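The floor under your feet

When I moved to Ellcombe nine years ago, I rented two rooms above a bakery. The floor was old pine and it spoke all night. I knew which board complained near the bed and which one near the door, and after one winter I could walk to the kitchen in the dark without waking anybody below. I did not think then that I would one day write about floors for a magazine.

In the country where I grew up, we covered the wood. First came linoleum, later carpet, then a second carpet on top of the first. To show the boards was a sign that you could not afford something better. In Ellcombe I found the opposite. People pay good money to take the carpet away, and they are proud of every knot and nail hole.

A small workshop in Dalsgaard, one hour by train from here, lives from this pride. It buys boards from closed schools and chapels, cleans them by hand and sells them again. In August, when I visited, there were 600 square metres of oak drying in the yard under a tin roof. The smell was like tea. The boards came from a grain store in Vemaswood, and the owners told me they must rest for 19 weeks before anyone may cut them.

I asked what people want now. The answer was light wood, wide boards and very little shine. Dark floors sold well for a long time, but in small kitchens they make the day feel short. They also show each crumb of bread, as I can confirm from my own home.
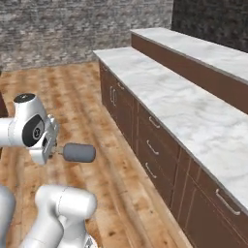

Pale planks on the floor of a computer-rendered kitchen.

Price is the difficult part. For my kitchen I was offered a new floor for 900 pounds, with the work included. The old oak would cost me 3,000, and for that sum I would still have to paint the walls myself. I went home and thought about it for a long time. A cheaper way is to look under what you already have, and this is what I did one wet Saturday, with a borrowed hammer and a pair of kitchen gloves.

Under the vinyl was hardboard, and under the hardboard was pine, painted brown at the sides and bare in the middle, where a rug had once been. I hired a sanding machine from Gunditz, the tool shop near the station. They also sold me the oil and warned me to open the windows. The dust went everywhere, even inside the sugar.

My floor is not perfect. Near the sink there is a black mark that did not leave, and one board is shorter than its neighbours. In the evening it has started to speak a little, mostly by the door.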